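Drive log, Kirinside village loop
Sunday, morning session

Goal for today was more village road for the Pukley lane and edge model. The last training set was nearly all town streets with clear center lines, and the model gets lost when the paint runs out. Same windshield mount as before, driving by hand the whole way, no assist.

Ran the loop 3 times. Kept to the posted limit and did not stop for clips. Tree shade is what we are short of, and there was plenty of it across the asphalt. Edge lines on both sides, no center line I could make out on this stretch, and a children warning sign coming up on the right.

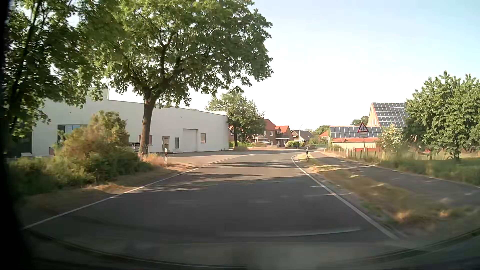 Junctions

Tagged these by hand on the tablet as I went, then fixed the times at the desk. Center dashes are back at this one, plus the short thick dashes across the mouth of the side road on the right. I want the side road dashes labeled as their own class. The old scheme lumps them with center line, and the planner then wants to follow them. 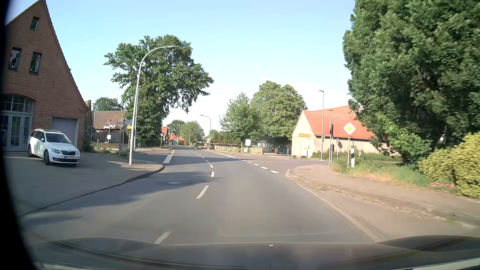

Ranasinghe asked whether a separate class is worth it with so few samples, and would sooner keep one class and add a direction tag. Fair point. We need up to 1000 junction clips before either choice can be tested properly, and we have 142.

Left it open for now. Clips go to Clurine for labeling with both fields filled in, so we can merge later without paying twice.

Straight sections, narrow road
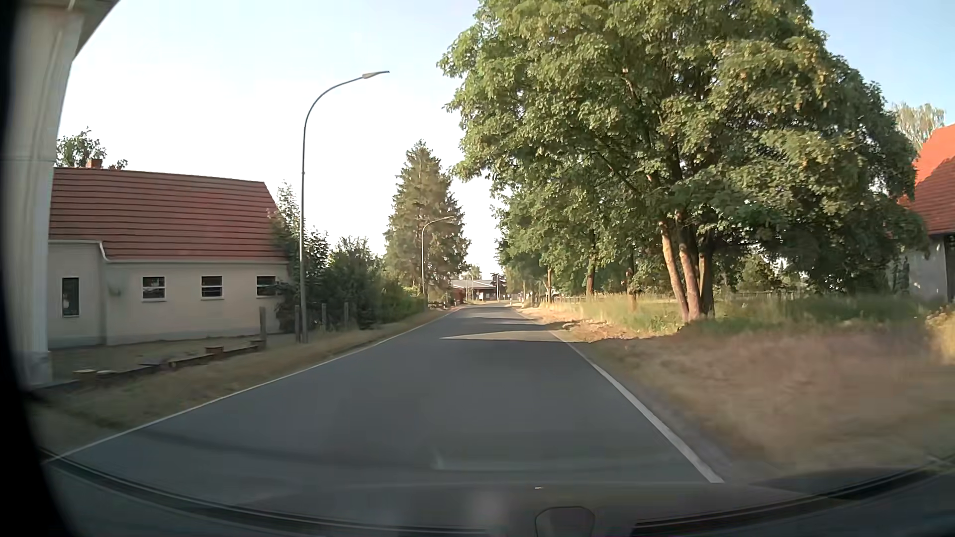
Cut these into short clips and dropped every second one, as neighbors are too much alike to help training. Kept all clips with a hard change from shade to sun.

To do: wipe inside of windshield, rename the 2 folders with the wrong prefix, rerun the loop late in the day — long shadows from the other side.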